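I met Wiremu Kingi over a very ordinary mug of tea at the Endard workshop, and within a minute he'd told me to stop calling it a robot. "It's a service," he said. "You hire the arms, you hire us to set them up, and you ring me when you're cross." Fair enough! The service is called Druta, it's pitched at small venues and test kitchens, and I'd gone along to find out whether anyone who isn't a car factory could use it.
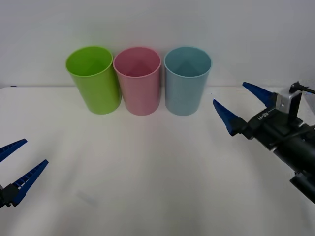 Page last changed: July

The set-up I saw is two arms with blue fingers, one on each side of a white table, and a row of coloured cups at the back. I asked Wiremu why he likes plastic cups so much (there were more in the cupboard, I looked). "They're light, they tip over if you breathe on them, and every customer has some," he told me. "If a new routine can behave itself near a cup, I'm happy to talk about glassware."

You get 12 weeks as a minimum hire, and that bothered me a bit. Could I have it for a fortnight, say, for a festival? He pulled a face. "You could, but you'd spend most of it arguing with the table height. We'd rather come out, measure up, and do four visits over the hire." The visits are included, and so is swapping worn fingers, which I was pleased to hear, as that's the sort of thing that usually turns up on a second invoice.

We talked a fair while about drink cans. The centre of the job, he reckons, is the grip. Squeeze too hard and you dent the thing, go too soft and it slides. Then there's getting it over a cup without clipping the rim, which he says is where people lose patience in the first week.
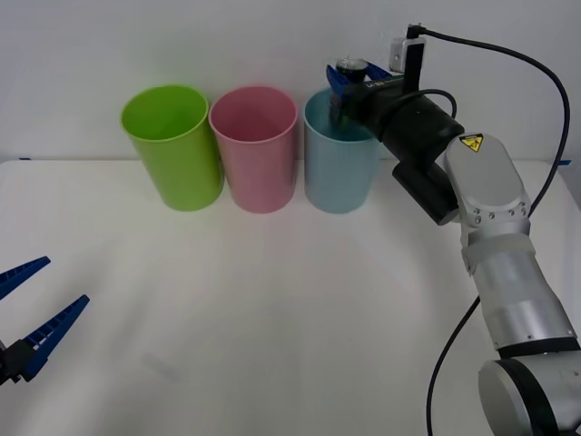

Angus Prendergast reckons the hire price only makes sense if you've got the same fiddly job to do all day, and that a café with six different cup sizes should keep its money. I put that to Wiremu and he didn't argue. "He's right about the six sizes. Pick two. Then ring me."

What about opened cans, I wanted to know, because a full one on a slant is my idea of a nightmare. He said they teach that as its own routine, with slower moves, and they won't switch it on until the customer's staff have run it 73 times with Endard on the phone. Why 73? "Somebody wrote it down once and it stuck," he said, laughing.
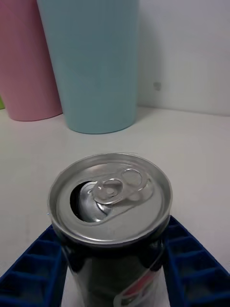 An opened can in the grip, with the cups behind.

My one real grumble is the booking form, which still asks for your fax number. Wiremu has promised to fix it, and he's taking bookings for spring now.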